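Four Holes Are Enough

The shape sorter has been getting worse for years, and the cause is capacity. The Brandwood catalog for this fall lists a sorter with 200 pieces. Falletti sells one with a lid, a drawer and a sound module. Both are sold as an improvement on a flat foam board with four holes in it. I think the board is the better product.

A sorter poses one problem: match an outline to an opening. Every feature that does not bear on that match is overhead. Lights reward the drop, including the wrong drop. A closed box hides the piece at the moment the fit is confirmed, so the user never compares the edge of the part with the edge of the hole.

A foam board laid flat has none of these faults. The hole goes all the way through and the table shows beneath it. The part stays in view. Wall thickness is visible, so depth can be judged before contact. Foam also compresses slightly, which tolerates a poor approach angle but still rejects a square in a round hole.

The choice of openings matters more than their number. A circle has no wrong rotation. A square has four right ones, and so does a cross, but the cross punishes a small error sooner. An octagon is close enough to a circle to be mistaken for one. Those four cover most of the difficulty range. Kolář's 124-piece set adds stars, hearts and a crescent, and mostly adds sorting time at cleanup.

I would make 2 changes to the standard board: a matte surface, and parts in a color that contrasts with it. Red on green is a poor choice for color-blind users. Otherwise, leave it alone.
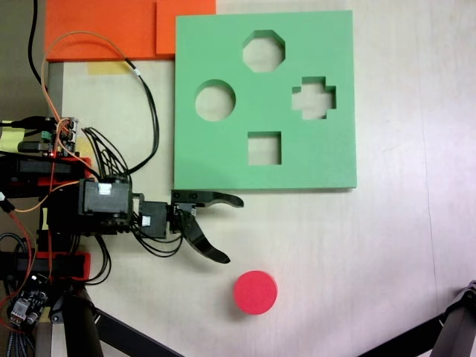
By the products editor, Eltis
October 5, 2021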